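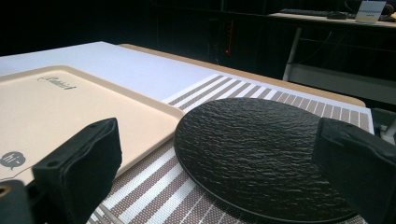
What safety standard covers a hand-held gripper used to collect robot training data?
As far as we can find, there is none written for it. The well-known robot safety standards were written with powered machines in mind, and a gripper worked by a person's own hand is a tool, so what applies is your ordinary workplace safety program plus whatever rules you write for yourself.

Closel 818 Hand-Held Gripper
Made by Brarnov, sold and serviced by Grikus

Item: Closel 818, complete unit
Weight: 161 grams without camera
Drive: hand squeeze, spring return, no motor
Fingers: two, removable, padded
Camera: not included
Sold as: single unit, ships from our Edwards warehouse
Replacement pad set: $134

Overview

The 818 is a two-finger gripper that you hold and squeeze. A camera mounts on top and looks down past the fingers, and the recordings go toward teaching a robot arm to do the same job. Plenty of companies make something like it. We carry this one because the fingers come off with a single screw each and Brarnov will sell you the small parts separately, which can't be said of two others we stopped stocking.

We have read a lot of sales copy for this class of tool, some of it Brarnov's, and much of it leans on the word "compliant." Compliant with what is usually left blank. The rest of this page is our attempt to say which claims hold up, which don't, and what we think a sensible shop does in the space where no rule exists.

Claims we left off this page

"Collaborative safe." This phrase was on the first data sheet we got. Collaborative robot rules deal with a powered machine sharing space with a person. The 818 has no power. It can pinch you as hard as you squeeze it and no harder. Calling that a safety feature is a stretch, and we asked for the line to be dropped. It was still on the carton in the last shipment, so ignore the carton.

"Food grade pads." The pad material has a supplier letter behind it. The adhesive under the pad doesn't. Until there is paper for both, we treat the whole finger as unsuitable for touching anything people will eat, and we'd ask you to do the same. Practicing with empty plates and trays is fine. If those plates go back to a kitchen afterward, wash them first, or better, keep a separate set.

"Rated for 2,000 cycles." True as far as it goes. The test report we were shown covers 2,000 closings on a smooth block, at room temperature, with a fixture doing the squeezing. A person squeezes crooked. A plate with a rough or ridged face is harder on padding than a smooth block is, and we have no wear figure for that kind of use. Neither does Brarnov, when asked directly. Plan on checking the pads by eye and don't schedule replacement off that number.

"Calibrated at the factory." The finger spacing is set at the factory. Calibration of the camera to the fingers is yours to do, because the camera is yours. Every recording made before you do it should be marked as such.

House rules worth copying

None of what follows is a standard. We use it for demonstrations and for checking returned units, and we send it to customers who ask what "good practice" means, a phrase that gets thrown around a great deal by people who have never written any down.

Before a session

Check both finger screws with the driver supplied. Snug is enough. The threads in the finger are brass inserts in plastic and they will pull out if you lean on them.

Look at both pads under a decent light. Reject a pad with a lifted corner, a tear, or a shiny patch that doesn't match the other side. Change pads in pairs.

Squeeze fully closed and let go. The fingers should return without help. A lazy return is nearly always dirt in the slide, and the fix is a dry brush. Do not oil it. Oil travels to the pads, and then you have a grip problem that looks like a training problem.

Confirm that the camera sees both finger tips with the jaws open. If one of them is out of view, stop and move the mount.

Setting the table

This is where we see the most wishful thinking. People build a neat test bench with a plain white top and three matching blocks, then wonder why the arm gets confused in an ordinary room. A better habit is to use real tableware on real coverings. A round black plate with a rippled face, set on a striped placemat with the corner of a beige tray lapping over it, asks a lot more of the camera: dull gray glints off the plate, bands running at a slant, two edges meeting where the tray covers the mat. If your data only works on a bare surface, it's better to learn that on a table than at a customer's site.

Still, messy by choice and messy by neglect are different things, and your notes should say which you had. Write down the covering, the objects, and what overlaps what. If something on the table slides when bumped, such as a placemat on a smooth top, write down whether it was allowed to slide or was fixed in place.

Logos. A tray with script lettering on it puts somebody's brand in every recording. We are not lawyers and won't pretend the question is settled. We do think the decision belongs to a person who has been asked about it, before the data leaves the building. The same goes for cards, labels and screens on desks farther back in the room. A wide lens picks up far more than the operator is thinking about.

Cables. Wires hanging under a nearby desk are out of the work area until you step back with your eyes on a gripper. Tie them up. This is the one hazard on the list that has actual workplace rules behind it, and it is the one most often skipped.

During a session

Hold the tool by the grip and keep the other hand off the table. A stray hand in the recording spoils it, and it is also how fingers get pinched.

Do not pick up a heavy plate by its rim with the arm extended. The 818 has no lock. When your hand tires, the jaws open. We keep lifts low over the table and set a short time limit on each stretch of work. We won't print our limit, since it was picked by feel and would end up quoted as if it came from a study.

Stop if a pad shifts. Don't press it back and carry on.

After a session

Wipe the pads with a damp cloth and let them dry open. Put the tool back in its tray with the jaws relaxed. Note the pad set number against the recordings. When a batch of data looks odd months later, the pad set is the first thing you'll want to know and the last thing anyone wrote down.

Moving to the real arm

Everything changes here. The moment the learned behavior runs on a powered arm, you are under the machine safety rules that apply where you operate, and a risk assessment has to be done on that arm, with that gripper, in that space. Thousands of clean demonstrations by hand count for nothing in it. A person holding an 818 slows down near a table edge without deciding to. The arm has no such habit unless something in the cell makes it slow down.

We get asked fairly often whether Closel fingers can be bolted to an arm so that the training tool and the robot tool match. They can. The bolt pattern is on the drawing in the box. The hand spring is not meant for motor drive, though, so take the fingers only and leave the body behind. Force limits then come from your arm and your drive, and we can't supply a number for a machine we haven't seen. Be wary of a seller who can.

What's in the box

Gripper body with fingers fitted
One spare pad pair
Two spare finger screws
Driver
Top mount plate, blank
Drawing sheet with bolt pattern
Brarnov data sheet (see our remarks on claims)

Known faults

Units shipped before December have a mount plate with sharp inner corners. Run a file over them or send the plate back and we'll swap it.

The small hole in the finger pad block is for locating the pad during assembly. It isn't a lanyard point. One customer used it that way and cracked the block.

Black pads against black tableware give poor contrast at the contact line. Brarnov has talked about a lighter pad for as long as we've carried the line. We'll list it when we have one in hand.

Returns and warranty

Grikus takes back unused units in the original carton. Pads are a wear item and are covered only for lifting adhesive on arrival. The body is covered for spring and slide faults. If you return a unit, include your session notes if you kept any. We read them, and they settle most arguments about how a finger came to be broken.

Pad sets are in stock. Complete units are packed to order at Edwards, and orders received before 2 p.m. go out with that day's truck.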